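Drawer-open policy: simulated score no longer tracks the real one after adding stacked scenes

Posted Mon 16 March by tamsin_w in Manipulation > Simulation and Evaluation

I'm trying to use simulation to rank policy checkpoints before they get time on the real arm. The method is the usual one. Take a set of checkpoints from one training run, score each one in the simulator on a fixed list of starting states, score a smaller number of them on hardware, and check whether the two rankings agree. If they do, hardware time only goes to the top few.

For the single-cabinet scene the agreement was good enough to be useful. The checkpoints that did well in simulation were the ones that did well on the bench, with one swap in the middle of the table that I put down to noise.

I then added scenes with something stacked on the cabinet. The task text is unchanged ("open the top drawer"), the policy has not been retrained, and the success test is still drawer joint travel past a threshold. Each checkpoint gets 20 episodes per scene. In the stacked scenes the ranking falls apart. The checkpoint that was best on the plain cabinet drops to near the bottom in simulation but stays at the top on the real arm. Two weak early checkpoints come out well in simulation and do nothing on hardware.

Setup, for anyone who wants to compare:

- Policy: image-conditioned, one fixed external camera, wrist pose and gripper width as the extra inputs
- Simulator: Brendeo, default contact settings
- Cabinet and crate meshes: from the Prekell asset pack, scaled to match ours
- Drawer: prismatic joint, damping set by hand
- Control rate: 5 Hz in both cases

What I've ruled out so far: the camera pose is the same to within my calibration error, the action scaling is the same, and the random seeds are fixed. Restarting the simulator between episodes makes no difference.

My question is whether a rank comparison is still valid when the scene holds an object the policy never has to touch, and if so, what I should be matching that I'm not. I would like to avoid retraining just to make the evaluation behave.

3 replies

Kenta Ichikawa

The comparison is valid in principle, but your success test is too thin for it. Joint travel past a threshold records only that the drawer moved. It says nothing about what moved it. In a stacked scene there are more ways for that number to go over the line.

I'd look at these in order.

1. Save the full state at every step and replay the "successes" from the two weak checkpoints. I'd bet the arm is pushing on the cabinet body or the upper object and the solver is letting the drawer slide out to relieve the contact. With hand-set damping and default contact settings this is common. Real drawers have static friction and yours probably doesn't. Add a friction term to the joint and rerun before changing anything else.

2. Make success a conjunction. Mine needs drawer travel over the threshold, at least one finger in contact with the handle during the travel, cabinet base displacement under a small limit, and the upper object still resting on the cabinet at the end. Report each part as its own column. The combined number is for the ranking, and the columns tell you why it changed.

3. Check the mass and centre of mass of whatever is on top. Imported meshes often come in with density left at a default, so a hollow crate behaves like a solid block. A heavy crate pins the cabinet down and makes pulling easier. A crate with almost no mass gets knocked off by a brush from the wrist, and then the episode is a different task.

4. Log the approach and the pull as separate stages. The approach is mostly a vision problem and the pull is mostly a contact problem. They fail for different reasons and there is no reason for them to transfer equally well.

On the fourth point, I split every episode at the moment of first handle contact and keep one rendered still from before that split. In the stacked drawer set the kind of state I score as "approach" has the fingers open and short of the bar, with the crate sitting straight on the cabinet and both drawers shut.
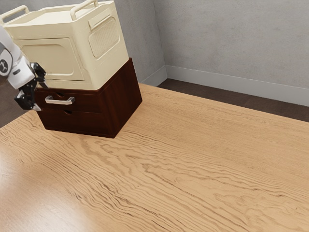
5. Compute the rank correlation per stage as well as overall. When I did this on our own set (385 simulated episodes across 9 checkpoints, with the hardware runs as the reference), the approach stage agreed well and the pull stage barely agreed at all. After adding joint friction and the conjunction above, the pull stage came up to a usable level. It never matched the approach stage, and I no longer expect it to.

6. Put the camera check last, but do it properly. "Same to within calibration error" may be fine for a lone cabinet in the middle of the view. A crate on top of the cabinet puts a second large object right next to the handle, and a small pose offset changes how much of it the policy sees. Overlay a real first image on the simulated first image and look at the edges of the upper object as well as the handle.

I would not retrain. If the plain-cabinet ranking held, the policy and the camera path are probably sound, and what you have is a measurement problem. If the ranking is still scrambled after steps 1 and 2, post the per-stage table and I'll have another look.

One caution about the sample size. With 20 episodes per checkpoint, two checkpoints that are close in true success rate will swap places often by chance. Put intervals on the rates before you read anything into a swap of neighbours. Best to near-bottom is a different matter and I would treat that as real.

pdm_ottawa

Had something similar with the Nomura bench last September. It was lighting for us. The real one had an overhead lamp and the metal handle picked up a highlight, the sim handle was flat grey. We changed the material and it got better. Didn't measure how much. Try randomizing textures.

ravero_user

Adding to Kenta's list, because I've been caught by it: look at how the stacked object is placed at reset. If it spawns a few millimetres above the cabinet and drops, you get a bounce, and in some seeds the cabinet has turned slightly by the time the policy takes its first action. The starting-state list says one thing and the scene is in another. Let the physics settle with the arm held still, then record the settled poses and use those as the starting states.

The same goes for the opposite error. If the meshes overlap at spawn, the solver pushes them apart and the drawer can take up part of that motion. Your joint travel is then above zero before the episode begins. Subtract the settled value or, better, reject the episode.

I keep both checks in the Ravero reset script, so a bad start never gets a score. It threw out more episodes than I had expected, nearly all of them in the stacked scenes. The plain cabinet hardly ever tripped it, and your split between the two scene types looks a lot like mine did.

As for texture randomization, I would leave it alone for now. It changes what the policy sees and makes it harder to tell whether the friction fix did anything. Change one thing per run.

tamsin_w

Thanks all. Replayed the episodes from the weak checkpoints and step 1 is right for most of them. The wrist leans on the side of the cabinet and the drawer creeps out with nothing on the handle. I've added static friction to the joint and a contact condition to the success test, and the rerun is in the queue. The crate mass was also left at the import default. Will check the settled poses next and post the per-stage table when the hardware runs are in.

Related threads

Choosing a success threshold for prismatic joints
Hardware episodes needed to rank close checkpoints
Convex decomposition of drawer handles: how fine?
Brendeo contact settings for thin walls
Real-to-sim camera matching with one fixed view
Prekell crates: mass and inertia after import

Contact | Posting guidelines | Copyright remains with the individual posters | Back to top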